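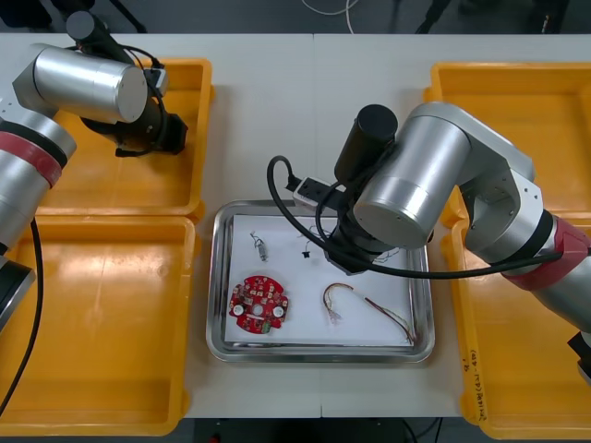

What Is a Circuit Board?

Have you ever wondered what's hiding inside a remote control, a talking toy or a digital clock? Open one up (ask a grown-up first!) and you'll almost certainly find a flat piece covered in thin lines and tiny bumps. Say hello to the circuit board!

A city for electricity

Think of a circuit board as a very small city. The thin lines are the roads. They're made of copper, a metal that electricity loves to travel through, and they're called traces. The tiny bumps are the buildings, and each kind has its own job:

Resistors slow the electricity down, a bit like a speed bump.
Capacitors store up a little electricity and let it go again when it's needed.
LEDs light up.
Chips do the thinking. A chip smaller than your fingernail can do 1000 sums before you've finished blinking!

Why are so many of them green?

The color comes from a thin coating called solder mask. It protects the copper roads and keeps electricity from jumping where it shouldn't. Green is the most common, but boards can be red, blue, black, purple, even white. The color doesn't change how the board works at all.

And they don't have to be rectangles! A board can be round, or shaped like a star, or have notches all the way around like a gear. Designers cut them to fit the space they have, or sometimes just because it looks great.

Why sort parts into trays?

Electronic parts are small and very good at getting lost. Trays with raised edges stop them from rolling off the table, and a sheet of white paper underneath makes them much easier to spot. Try it with your own beads or building bricks and see how much faster you find the piece you want.

Be a board detective

Bo-ram Yeom, age 11, wrote to tell us she found 6 different parts on the board from her grandpa's old radio. Wow! If a grown-up can find you a broken gadget with no battery in it and nothing plugged in, look at the board through a magnifying glass. Can you follow one trace from start to finish? Draw what you see, and color in the roads!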